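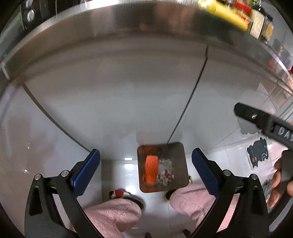
Subject: Re: Bin for the shared kitchen, and what goes in it

Mar 3, 2025

Hello all,

Replying to the message from the second floor, quoted here so that people who joined the list in February can follow.

> We have had the small steel bin by the counter for three weeks now and it fills up very quickly. Most of what is in it is not food. It is fruit netting, paper and the odd bag. Could we either get a bigger one or agree what it is for? I also don't know whether the foam nets that come round pears and mangoes can go in the recycling. I have been putting them in with the plastics and somebody has been taking them out again.
>
> Also, does it need a liner? Sometimes there is one and sometimes there isn't.

Taking these in order.

Size. I would sooner keep the small one. The old 20 litre bin stuck out past the cabinet and you had to move it to open the door. The small square one can be picked up with one hand and emptied on the way out. If it is full, please empty it, even if you only added the last thing.

Foam nets. These are the soft mesh sleeves, usually orange or white, that the fruit comes in. I asked at the Zurholm collection point and they do not take them with plastics or with paper. They go in general waste. If they are clean, they can also be kept. I use them round glasses when I pack a box, and one stretched over a jar stops it knocking against its neighbour. There is a bag for clean ones on the hook inside the tall cupboard. Please don't put sticky ones in it.

Paper. Plain wrapping paper and tissue can go in the paper sack downstairs if it is dry. Printed tissue is fine too. Anything greasy goes in the bin. Crumpled paper takes up most of the room, so flatten it or fold it first.

Food. No peelings or tea bags in the small bin, please. The caddy is under the sink and goes down on Tuesdays.

Liner. I don't think it needs one if only dry things go in. Wipe it out with a cloth when you empty it. The corners are rounded and it takes very little time. If people do want liners, the 18 litre ones from Iment are far too big and bunch up at the top. Gallmont do a smaller size, sold in rolls, and I can add them to the next order.

One more thing while I am writing. The white cabinet fronts show every splash. A damp cloth and then a dry one gets rid of the streaks. The cream cleaner leaves a haze on the gloss, so keep that for the sink.

If anyone objects to the small bin staying, reply to the list before the next order goes in. Otherwise I will leave it where it is and put a short note on the inside of the cupboard door.

Thanks,
Kitchen rota, third floor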